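Two arms and a cup of coffee

I have drunk a lot of bad coffee for this magazine, but until this winter none of it had been made for the benefit of a computer. That changed at Plarton, a small firm on the upper floor of an old printworks in Famden, where people spend their working days making espresso by remote control, over and over, so that one day a pair of robot arms can do it without them.

I'd pictured something grander, I'll admit. I had in mind a lot of typing, a big screen with a swirling brain on it, possibly a white coat. What I found was a kettle, a radio playing too quietly to hear and Ilham Hutapea with her sleeves pushed up, working two handles as if she were steering a very small boat.

When she moves her hands, the arms on the table move theirs. Cameras record the lot, along with the angle of every joint, and each go from start to finish is saved as what the team calls an episode. Pile up enough episodes and you can train a program on them, so that it looks at the table and guesses what a person would do next. There's no rulebook in it anywhere. It learns to make coffee by having seen it done, much as I learned from my gran (though she'd have had words about the capsules).

The target for the coffee job is 895 episodes. When I visited they were well short of that and perfectly cheerful about it.

A good day brings in up to 800 minutes of recording across all the stations, but plenty of that gets thrown out. Somebody sneezes. A capsule rolls under the table. Somebody gets the whole job done beautifully and then finds that one of the cameras had stopped saving. Hutapea keeps a biscuit tin for those moments, and I was allowed into it twice.
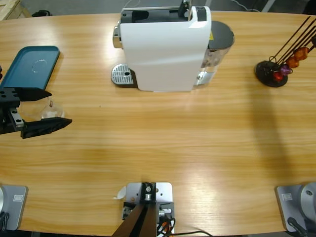 Munro, by all accounts, thinks the clean episodes are overrated, and told me over lunch that he'd swap a week of them for one afternoon of fumbles properly put right. A program that has only ever watched things go well, he said, has no idea what to do when its grip is a bit off, so it carries on as if all were fine and you end up mopping. He wants his operators to miss now and then, and recover, and keep the recording running while they do.

Hutapea half agrees. The trouble, she says, is that people are dreadful at making mistakes on purpose. Ask someone to miss a cup and they miss it in the same silly way every time, with a little flourish. The useful mistakes are the real ones, which mostly come late in the afternoon when everybody's tired, and so there's a running argument about whether to schedule more late afternoons.

Then there's the business of moving things about. Between episodes the operator shifts whatever's on the table - a little to the left, turned a bit, further back - so that the program can't simply memorise where everything lives. It sounds like nothing, but it's the part of the job everyone grumbles about. Your hand wants to put the cup back where it was. After a while they took to drawing positions from a bag of numbered counters, like bingo, and the results got noticeably better.

I had a go, of course. I wasn't going to come all that way and not have a go! The handles are lighter than you expect and the arms feel slower than they are, and the oddest thing is that you can't feel what you're holding. You have to judge a squeeze by eye. My first cup went flying. My second I held so tightly that it made a noise like a crisp packet. On the third I got it somewhere near the machine, felt enormously proud, and was told kindly that it had taken me longer than most people need for the whole drink.

"Shall we keep it?" Hutapea asked, and to my surprise they did. Every episode gets a short note, and mine says "new operator, hesitant, grip poor, recovers". I've had worse school reports.

What it's all for depends on who you ask. The software, which they've named Clulari, isn't really meant for cafés. The hope is that a system that has learned to handle a flimsy cup and a small capsule will need fewer episodes for the next fiddly job, whether that's packing a lunch or sorting a drawer of medicines. They'll find out in February, when the coffee recordings are due to be finished and the first long training run begins.

In the meantime there's the question of who drinks it all. The answer, when I was there, was me.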